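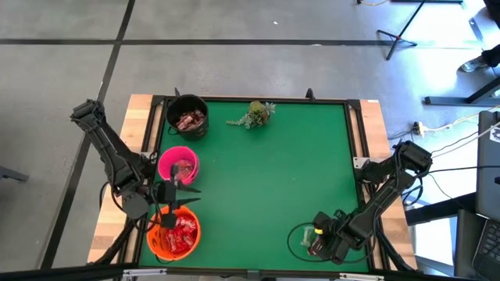 One reader in Lundorton wrote in to say that her broadband drops every evening and the provider keeps blaming the wiring in the house. It often is the wiring, or the position of the router, and both can be checked before booking an engineer.

Home broadband: checks to make before you ring the provider

1. Find the master socket. It is usually the one nearest the point where the line enters the building. Unscrew the lower half of the faceplate and plug the router into the test socket behind it. If the speed improves, the fault lies in the extension wiring.

2. Run a speed test over a network cable with wi-fi switched off. Do it twice, once in the morning and once after eight in the evening, and write both results down. On a 40 Mbps line, a large evening drop on the cable points to congestion.

3. Move the router off the floor and away from cordless phone bases, microwave ovens and fish tanks. A shelf at chest height is suitable. 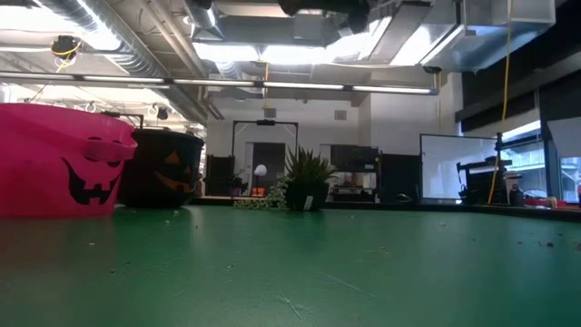 4. Set the wi-fi channel by hand. In flats, use 1, 6 or 11 on the 2.4 GHz band. The 5 GHz band is faster but carries less well through brick.

5. Check the filters. Every phone on a copper line needs one. Swap each in turn for a known good one.

6. Read the contract. Fidico customers in Titville on the older tariff have a monthly allowance of 700 GB, after which the speed is reduced until the 1st. The Orozco tariff has no such limit.

Keep the test results with the account number. The fault desk will ask for both.

Page last checked 12/05/2025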